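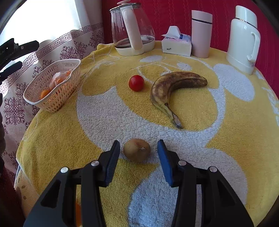
노란 수건 위의 키위와 손에 쥐는 그리퍼. 뒤편으로 토마토와 갈색으로 얼룩진 바나나가 놓여 있다.

오피니언 > 생활과 기술 > 로봇

집안일을 가르치는 집안일

2024.09.20 | Datusier 객원 필자

로봇이 집안일을 대신해 준다는 약속은 내가 어릴 때부터 들었다. 그 약속이 돌고 돌아 올해 우리에게 도착한 모습은 이렇다. 돈을 내고 손잡이 달린 집게를 빌려서, 내 손으로 과일을 옮기고, 그 기록을 회사에 보낸다. 상품 이름은 Raltidley, 파는 곳은 Wivov다. 상자에는 그리퍼와 충전기, 그리고 아홉 쪽짜리 설명서가 들어 있다. 설명서에서 가장 자주 나오는 단어는 '자연스럽게'이다.

나는 이 물건을 비웃을 작정으로 신청했다. 그 점은 미리 밝혀 두는 편이 공정하겠다. 그런데 며칠 써 보니 비웃음의 방향이 조금 바뀌었다.

우선 물건 자체는 잘 만들었다. 검은 링크가 좌우 대칭으로 벌어졌다 오므라드는데 유격이 거의 없고, 끝에 붙은 파란 패드는 골이 져 있어서 매끈한 껍질도 웬만하면 놓치지 않는다. 제조사가 밝힌 권장 무게는 최대 300그램. 키위나 귤에는 넉넉하고 수박에는 어림없다. 손잡이를 쥐는 힘이 패드에 그대로 전해지는 느낌도 좋다. 토마토를 집을 때 사람이 얼마나 조심스러워지는지를 나는 이 기계 덕에 처음 알았다. 맨손으로는 평생 신경 써 본 적이 없는 일이다.

문제는 과제 목록이다. 앱을 켜면 '과일을 바구니에 담으세요'라는 문장이 뜬다. 담는다. 그러면 '과일을 바구니에서 꺼내세요'가 뜬다. 꺼낸다. 시시포스에게는 산이라도 있었지, 나에게는 식탁보뿐이었다. 회사가 권하는 한 가구의 목표치는 3,000회이고, 이를 채우면 다음 달 요금을 깎아 준다. 깎아 준다고 했다. 주는 것이 아니라. 노동을 하고 할인을 받는 이 구조를 두고 Wivov는 '참여형 구독'이라 부른다. 작명 담당자만큼은 로봇으로 대체하기 어려울 것이다.

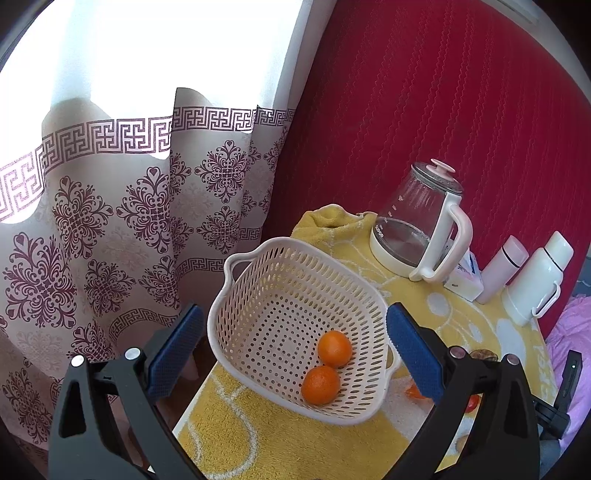

바구니 이야기를 좀 더 해야겠다. 구멍이 숭숭 난 플라스틱 바구니는 어느 집에나 하나쯤 있는데, 이런 데 과일을 넣는 일이 보기보다 까다롭다. 둥근 것은 굴러가서 저희끼리 몰리고, 벌린 집게의 어깨는 자꾸 테두리에 걸린다. 손목을 세우면 바닥까지 들어가지만 이번에는 손잡이가 거치적거린다. 사람 손이라면 손가락 하나 슬쩍 접고 끝낼 일이다. 집게에는 접을 손가락이 없으니 팔꿈치를 들고, 어깨를 돌리고, 나중에는 몸 전체로 오렌지에게 예를 갖추게 된다. 옆에서 보면 무슨 의식 같다고 식구들이 그랬다.

그런데도 나는 이 키트의 발상에는 찬성하는 쪽이다. 연구실의 흰 책상에서만 배운 로봇이 우리 집 부엌에 와서 잘할 리가 없다. 진짜 식탁에는 무늬가 요란한 수건이 깔려 있고, 주전자와 휴지와 텀블러가 자기 자리라고 우기며 서 있으며, 바나나는 늘 먹을 때를 조금 넘긴 상태다. 경쟁 상품인 Nouri의 키트는 플라스틱 모형 과일을 동봉해 준다. 깔끔하고, 상하지도 않고, 그래서 별로 배울 것이 없어 보인다. 물러진 바나나를 어느 정도로 쥐어야 하는지는 물러진 바나나에게 물어야 한다. 이 점에서 '집에 있는 것을 쓰세요'라는 Wivov의 방침은 옳다. 과일값이 안 든다는 회사 사정과 우연히 일치할 뿐이다.

내 불만은 그 옳은 방침의 값을 누가 치르느냐에 있다. 어수선한 식탁이 그렇게 귀한 자료라면, 어수선함을 제공한 사람이 손님 대접을 받아야지 월 이용료 고지서를 받아서는 곤란하다. 약관을 보면 기록의 사용 기한은 정해져 있지 않은데 기기 반납 기한은 아주 또렷하게 정해져 있다. 해지하면 내 커튼 무늬도 지워지는지 고객센터에 물었더니 '배경 정보는 학습에 큰 영향을 주지 않습니다'라는 답이 왔다. 나는 영향을 물은 적이 없다.

그래서 추천하느냐고 묻는다면, 도구로서는 추천하고 계약으로서는 말리겠다. 로봇에 관심 있는 중학생이 있는 집이라면 한 달 정도는 꽤 재미있을 것이다. 우리 집에서도 토마토 옮기기는 한동안 설거지 당번을 정하는 시합으로 쓰였다. 진 사람이 설거지를 했고, 설거지는 여전히 과제 목록에 없다.

Wivov는 1월에 요금제를 손본다고 공지했다. 기록을 많이 보낸 가구에 현금을 돌려주는 안도 검토한다고 한다. 그렇게 되면 나도 다시 신청할 생각이 있다. 그때까지 우리 집 과일은 손으로 집어 먹는다.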